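Quiénes somos

Nuronen es un taller compartido. Robots caseros, sobre todo: pinzas de mano, brazos pequeños, electrónica de segunda mano. Empezamos en enero con 2 mesas y una impresora 3D prestada. Ahora somos más, y el local se queda pequeño.

Qué hacemos

Montar, probar, romper, volver a montar. El proyecto principal se llama Laltitz: un par de pinzas que se llevan en las manos para enseñar tareas de mesa. Abrir una caja, recoger un envoltorio, cosas así. Llevamos casi 300 horas metidas ahí. Las piezas salen del propio taller, la primera versión pesaba 400 gramos por mano y cansaba muchísimo. La de ahora bastante menos.

También está Zunel, la base con ruedas. Va lenta, faltan motores.

Cómo trabajamos

Cada cual trae su proyecto y su caja de tornillos. Herramienta común en la pared, se usa y se devuelve. Los planos de Laltitz los compartimos con quien los pida, los de Zunel cuando esten limpios. 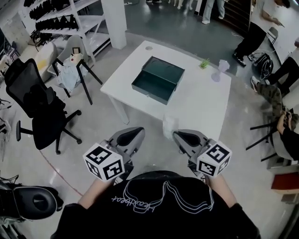

Las almohadillas de los dedos las cambiamos a menudo, se gastan antes que nada. Si alguien sabe de gomas, que escriba porfavor.

Hacerse socio

86 euros al trimestre, con llave y estantería. Visitas con cita previa, por correo.

Página actualizada: 22 ago 2022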